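About Us

Hi, I'm Joanne, and Gumera is my fault. I started it on a kitchen table with one screwdriver set, a stack of tired office desktops and a husband who wanted his table back by January (he got it back in March, with scratches). These days we have a proper workshop behind the Olteanu bakery, which means everything we send out leaves here smelling very slightly of rolls.

What we do is take in old desktop computers from offices, schools and people's closets, clean them up, fix what can be fixed, and get them to somebody who can use them. Last year that came to 639 machines. Another 222 were past saving, and those we took apart for drives, cables, memory, brackets, screws, whatever was still good. I love that part more than I probably should!

I came to this from bookkeeping. I had 27 years of it, mostly in offices where a whole room of computers would get replaced over a long weekend and the old ones would sit in a hallway until somebody complained. I asked if I could have a few. Then I asked if I could have a few more. You can see where this is going.

Ionuț Enache joined in our second year. He answered a card I'd pinned up in the bakery, and on his first afternoon he rebuilt my entire shelving system without asking. I was annoyed until I found the power cords on the first try. He runs the bench now, and I do intake, the phone, the pickups and the arguing with the van.

We spend most of our day with the covers off.
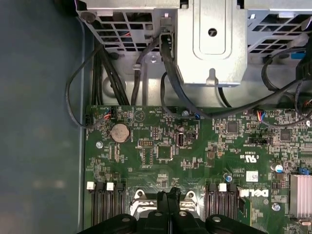
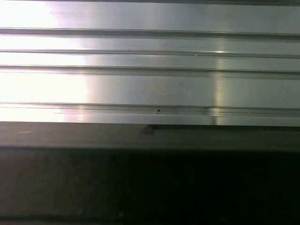

People ask me what goes wrong with old desktops, and the boring answer is dust and batteries. The little coin battery on the board runs down, the computer forgets what day it is, and somebody decides the whole thing is dead. We've had perfectly nice machines come in with a sticky note saying BROKEN that needed a new battery and a good going-over with the air blower. We've also had one with a mouse nest in it. Ionuț dealt with that one, and I went out for rolls.

The other big one is cables. Once you've been in and out of a case a few times, you get fussy about how they run. Ours get checked at both ends, tucked out of the way of the fans and tied with the reusable straps (please don't use the zip ties, I beg you, somebody has to cut those off later and it's usually me). Then the computer goes on the test shelf overnight. If it's still happy at 8 in the morning it gets wiped down, labeled and boxed.

The benches, if you're curious, are called Fusta and Skoledden. Fusta is the big one by the window, built out of old doors. Skoledden is the low one we use when school groups come by, and I have no idea how to spell it properly because the eight-year-old who named it wrote it on the side in marker and we've all just gone with that.

School visits are my favorite mornings. Everybody gets a screwdriver and a computer that's already on the parts list, and they can take out anything they like as long as the screws go in the tray. They're quick! Some of them have the drive cage out before I've finished my safety talk.

Our workshop is 900 square feet, and every one of them has something on it. If you're bringing computers in, ring the bell at the side door and give us a minute, we might be up to our elbows. Towers and small desktops are always welcome, and so are keyboards if all the keys are there. We can't take printers. I'm sorry, I know, everyone has a printer. We wipe every drive before anything else happens to it, and if you'd like to stay and watch yours being done, there's a stool and I'll put the coffee on.

Joanne Wragg
Gumera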